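Setup notes for the tabletop unit, student manipulation project, Todden lab. Revised 16 Mar 2026 by Noemi Caruso.

## Before you power the arm

1. Check that the emergency stop is within reach of the person at the keyboard.
2. Run a hand along the camera cable from the wrist to the first clip. It needs enough slack for a full wrist turn in either direction.
3. Log in to the control machine and start `prurkatora`. Wait for all joints to report ready. If one stays gray for more than 60 seconds, restart the driver and leave the arm powered.
4. Set the speed limit to 50 percent. Teams that have passed the check with Vittoria Ruggiero may raise it in April.

## Laying out the kitchen set

Each team works from a layout card. The card gives positions for the dishes first and the food items second. Large items stay in place for the whole session; small ones are moved between runs.

Place round items last, since they roll when the table is bumped. Keep the swing of any appliance door clear if the task on your card uses it. The gripper should start with its fingers open and above the highest object in its path.
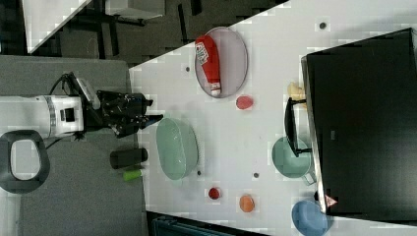 Once the layout matches the card, save a reference still from the wrist camera and name it with your team number and the run number. Later runs are compared with this still, so retake it if the lights are changed.

## Recording a run

Start the recorder before you touch the controls:

```
prurkatora record --team 29 --task plate_to_bowl
```

Replace the team number and task name with your own. The recorder writes joint positions, gripper state and video to one folder.

Move in this order: approach, lower, close, lift, carry, release. Pause for one second between close and lift. Without the pause, the segmentation script merges the two steps and the run has to be labeled by hand.

If an object tips over during the approach, stop the run and mark it `failed`. Do not delete it. The Lombardi grading sheet asks for failed runs as well as good ones.

## Common errors

- `E1259`: gripper position lost. Open the fingers fully from the menu, then home the gripper.
- Video lags behind the joints: close the preview window and record again.
- Fingers slip on smooth containers: approach lower and grip nearer the middle.

Upload finished folders to the Nolholm share before you log out.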